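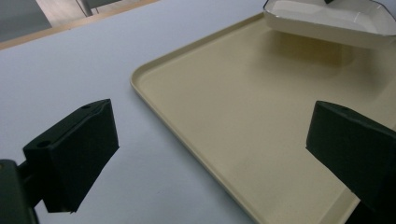
Trays: the cheapest way to a calmer kitchen

I've been on a tray kick since January 2025 and I'm not sorry! It started with one big beige plastic one that lived behind the bread bin doing nothing, and now I put something on a tray nearly every time I set the table or start a recipe. If you've got a tray gathering dust, pull it out and give a few of these a go.

Pick one with a rim

A low raised rim is plenty. It stops a runaway cherry tomato and catches a dribble of sauce, but you can still slide a dish on and off without lifting it high. Rounded corners are a treat to wipe out, too (square ones collect crumbs, and you end up in there with a cotton bud). I like a pale, matte floor on mine. Glossy ones are lovely in the shop but every scratch shows.

Measure before you buy. Mine has to fit in an 11 inch gap beside the fridge, so I took the tape measure to Netthorpe with me and got some odd looks in the homewares aisle. Worth it!

Give the serving dish some room

A rectangular white dish is my favourite thing to put on a tray. Push it toward one end and you've got a whole stretch left for tongs, a spoon, a folded cloth, whatever the meal needs. If the dish is coming out of the oven, set it on a trivet first. Plastic trays and hot ceramic don't mix, and I have a warped one in the shed to prove it.

Dishes with sloped sides are good for dips, roast veg and anything you scoop, and they're easier to scrape clean. For crumbing fish or schnitzel, line up three shallow dishes (flour, egg, crumbs) on the tray and all the mess stays in one spot.

Stop the slipping

A damp dishcloth under the tray works on almost any smooth tabletop. Inside the tray, cut a bit of grippy drawer liner to size. I use the Flomside one from the roll and it rinses clean under the tap.

Getting marks out

For tea and turmeric stains on light plastic:
Mix bicarb soda and a little water to a thick paste.
Spread it over the mark and leave it for half an hour.
Rub with a soft cloth in small circles, then rinse.
Stand the tray in a sunny window for the afternoon if there's still a yellow shadow.

Skip the scourer. It roughens the surface and the next stain grabs on even harder.

Where to keep them

Upright, always! A stack of flat trays means you only ever use the top one. A vertical file holder from the office supply shop does the job, or a tension rod fitted inside a deep cupboard. Bigger trays go at the back, and the everyday one goes by the door where you can grab it with one hand.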